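Skyrme (software)

Skyrme is a task-level control and planning package for single-arm tabletop manipulation. It takes a short written instruction, works out which objects on the table are meant, breaks the job into moves and sends those moves to the arm. Its developers describe it as a general-purpose manipulation stack. That description has been disputed, mainly on the grounds that most of its published results come from one kind of table with one kind of clutter.

Background

Skyrme grew out of Stina, an older motion library that handled reach limits and collision checks but had no perception of its own. Users of Stina had to supply object positions by hand or from a separate program. The lead author of Skyrme, Zhuoran Zou, joined the two halves together and added a planner on top, called Nimska in the source code. The three names are used loosely in the project's own papers, and a reader can find "Skyrme" standing for the whole package on one page and for the planner alone on the next. Version numbers do not help, as each part keeps its own.

Perception

The perception layer keeps a list of objects with a name, a rough outline and a confidence score for each. It is tuned for play-kitchen items: plush fruit, cups, plates and bowls in flat colours against a white surface. Critics have pointed out that this is close to the easiest case there is. A red strawberry on a white tabletop can be found by a colour threshold that any student could write in an afternoon -- the learned detector has to justify its cost somewhere else. 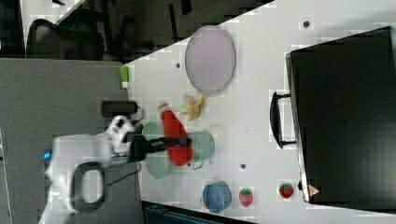
Soft objects are the more interesting test. A plush toy changes outline when it is squeezed, and the tracker in Skyrme assumes that an object's shape stays fixed between looks. In practice the package drops the outline once the fingers close and treats the object as part of the gripper until release. This works well enough for short moves. It gives no way of noticing that a toy has twisted in the grasp, and a placing move planned for the original shape is then carried out with the wrong one.

The treatment of stacked or nested items is also thin. The object list has a field for "resting on", filled in from the overhead view, but the field is a guess drawn from overlapping outlines. A toy lying across the mouth of a pot and a toy held just above it produce the same entry. The documentation calls this support reasoning. Several reviewers have asked for a plainer name.

Planning

Nimska turns an instruction into a list of steps chosen from a fixed set: look, reach, grasp, lift, move, place, press, pull and release. The language model used for this stage can be swapped, and results vary a good deal with the choice. The planner is asked for a complete list at the start and may revise it once after each step. There is a ceiling of 42 steps, after which the run is stopped and logged as a failure.

The ceiling is seldom reached in the published trials, which may say more about the tasks than about the planner. Most call for moving one object to one place. Tasks involving a door or a lid are fewer, and they account for most of the revisions in the logs. 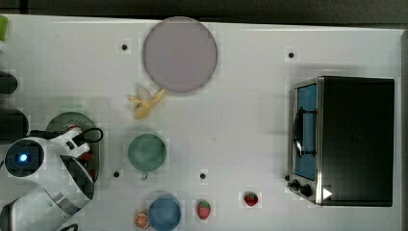 A recurring problem is that the planner reasons over names and the arm moves through space. With two strawberries on the table, an instruction to pick up "the strawberry" is settled by taking whichever has the higher confidence score. Nothing in the step list records that a choice was made, so a person reading the log afterwards cannot tell a sensible decision from a lucky one. A patch that would have made the planner ask the user was turned down on the grounds that it slowed the trials.

Control

Motion is still handled by Stina, and this is generally thought the soundest part of the package. Paths are checked against a simple model of the table and any large fixed items on it, then replayed at a limited speed. If a reach fails, the arm backs off and tries again from a slightly different angle.

The final approach uses a wrist camera in place of the overhead one. Handing over between the two views is a known weak point. The wrist view is close, the gripper itself fills part of it, and objects seen whole from above may show only an edge. Skyrme matches the two views by colour and expected position, and a match can be lost if the toy has rolled.

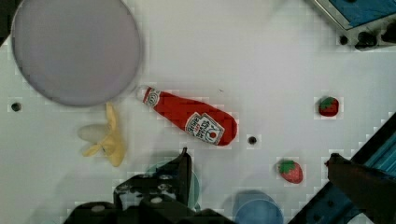

Labels cause their own trouble. The detector was trained partly on photographs of real groceries, and a plush toy with printed lettering tends to be taken for the real product. For grasping this matters, as the gripping force is looked up by object class. A soft toy given the force meant for a full bottle will usually survive it, but the error is silent and does not appear in any score.

Evaluation

The main claim made for Skyrme rests on a set of 200 trials, of which 167 were marked as successes. Three objections are commonly raised:

The marking was done by the people who wrote the software.
A trial counted as a success if the object ended up in the right area, however many attempts it took.
Layouts were reset by hand between trials, and the resets were not recorded.

Flunanum, a set of tabletop tasks intended for outside testing, was meant to answer some of this. It contains 300 written instructions with agreed end states. Skyrme has been run on part of it, and the authors report that the remaining tasks need objects they do not have. No full score has been published. Zou has replied that a partial result openly reported is better than none, a point that few would dispute, though it leaves the general-purpose claim where it was.

Tooling

The log viewer is well liked, including by people who use nothing else in the package. It lines up camera views, planner steps and joint positions on a single time bar and lets the user jump to any revision. It reads logs from other systems after a short conversion. Installation is less popular: the perception layer depends on older versions of several libraries, and the guide skips the camera calibration step almost entirely.

Related articles
Stina (motion library)
Flunanum task set
Hand-eye calibration
Grasp planning
Task and motion planning

This site uses cookies to remember your reading settings. Accept | Manage choices

Contact the editors | Copyright and reuse | Back to top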